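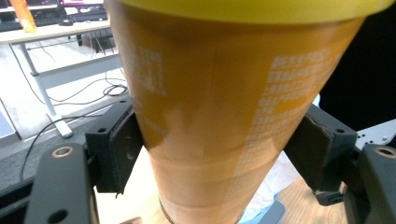 Flidex hand gripper kit — club review, 4 April 2020

Bought two of these for the robotics club in January, out of the Workthorpe grant. Been through a full project with them now so time to write it up. Short version: good kit, bad manual, buy spare pads.

What you get. Black linkage arms, two fingers, brass bushings at the pivots, a metal plate with holes for mounting your own bits, bag of screws. No batteries in ours, it's the plain hand-held version. You squeeze, it closes. Build took our younger group 3 sessions, the older lot did theirs in one and then had to undo half of it. Step 23 shows the left arm the wrong way round. Check before you tighten anything.

In use. Our project was everyday objects, pick up and put down, one person per gripper, write down what slipped. Round things first as they're the hardest. A fat canister with a shiny wrapper will go if you get the fingers low enough and level — come in at an angle and it wants to twist out. Tapered ones worse. Squeezy tubes easy, almost too easy, the kids were bored by the second go. Lids and big appliances you can only really nudge, dont expect to lift.

The pads are the weak point. They wear at the tips and get ragged, and then the grip goes off. We're on our second set. Umlow sell a softer replacement which fits after a bit of filing, lasts longer too.

Pivots are lovely. No slop in them after all that squeezing, which I can't say for the Dunbar one we had before. Jaws meet properly down the middle when shut.
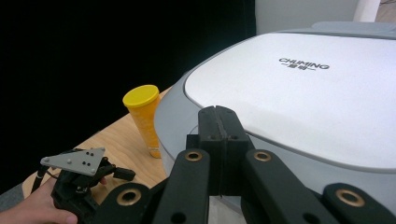 Ours never closed straight until we slackened both top pivots a quarter turn, writes Workbench_902 in the comments, and the Dunbar is still kinder on small hands, so try both if your club has under-tens.

Fair point on hands. The handle is chunky and our smallest members had to swap over every few minutes. A strap would help, or a thinner grip in the box.

Other moans. Screws are soft, use a decent driver. Spares took ages to arive. The score sheet in the back of the manual is useless, make your own.

Would I buy again, yes. Four out of five, loses one for step 23 and the pads. Going to try fitting a wider finger next term if I can find the time to cut some.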